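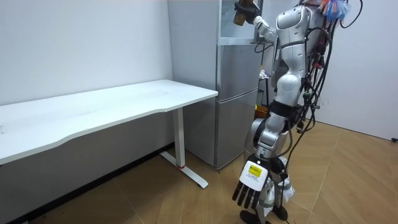 Figure 6. Refrigerator and table in a small room, upper cabinet section at the top.

Section 6: Placing the Refrigerator Beside a Table or Desk

These steps apply to the Orness upright refrigerator when it stands against a back wall with a table, desk or counter next to it. Read Section 5 (Unpacking) first. If the refrigerator was laid on its side during delivery, follow the standing time given in Section 5 before you plug it in.

You will need a tape measure, a level, a soft cloth and the leveling wrench from the accessory bag (part 314).

Positioning the refrigerator

1. Clear the path from the door of the room to the back wall. Roll up any rugs. Tape down or move any cable that crosses the path.

2. On a wood floor, lay down hardboard or heavy cardboard before moving the refrigerator. Feet dragged across bare boards will leave marks that do not buff out.

3. Move the refrigerator upright with a second person helping. Hold it by the sides. Do not pull on the door handle or the door edge.

4. Stop before the refrigerator touches the wall and plug it in. Check that the cord hangs free behind the cabinet and is not under a foot.

5. Set the level on top, front to back and then side to side. Turn the front feet with the wrench until the refrigerator stands firm. A slight backward tilt helps the door close.

CAUTION: The refrigerator can tip if it is pushed from high up. Keep children out of the room until step 5 is finished.

Positioning the table

Empty the table before you move it. A long table is easier to steer from its two ends, and its legs should be lifted clear of the floor at each move. 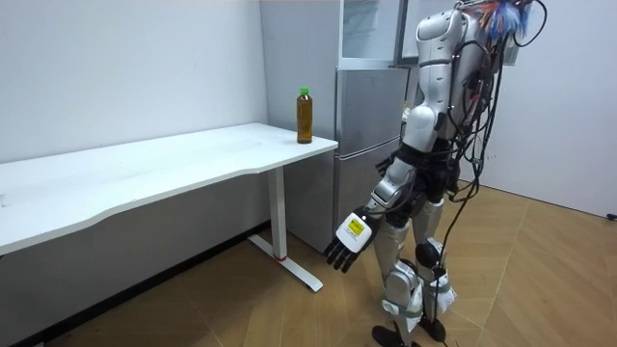

6. Bring the table up to the wall with its short end toward the side of the refrigerator. Check that the legs are flat on the floor and that the top does not rock. A desk with metal legs should have felt or rubber pads under each leg.

7. Leave an open gap between the end of the tabletop and the side panel. Do not close the gap with trim, foam or a filler board. The side panels give off heat in normal use and may feel warm to the hand, most of all in the first day.

8. Open the door all the way and take out a shelf. If the door or shelf strikes the table, move the table away from the refrigerator until both clear.

NOTE: Small items roll off the end of a table and are hard to reach once they are in the gap. Quartey edge strips (sold separately) can be fitted to most square-edged tops.
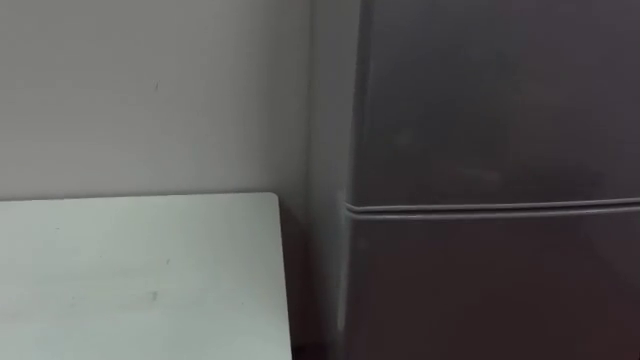
9. Wipe the tabletop and the side panel with a damp cloth and a drop of dish soap, then dry both. Smudges on a white top usually come off at this stage. For small specks on a painted wall, use plain water and test a low spot first.

10. Clean the floor in the gap with a flat duster every few months. Unplug the refrigerator before reaching behind it.

Using the space near the top

Keep cups, canisters and other loose items away from the door edges when you open or close the upper section. Anything stored on top of the refrigerator must leave the rear vents uncovered.

If the refrigerator hums or rattles after it has been placed, repeat step 5, then check that nothing is touching the side panels. For noise that continues, write to Rusport Service, Grondgate, and quote form 3798.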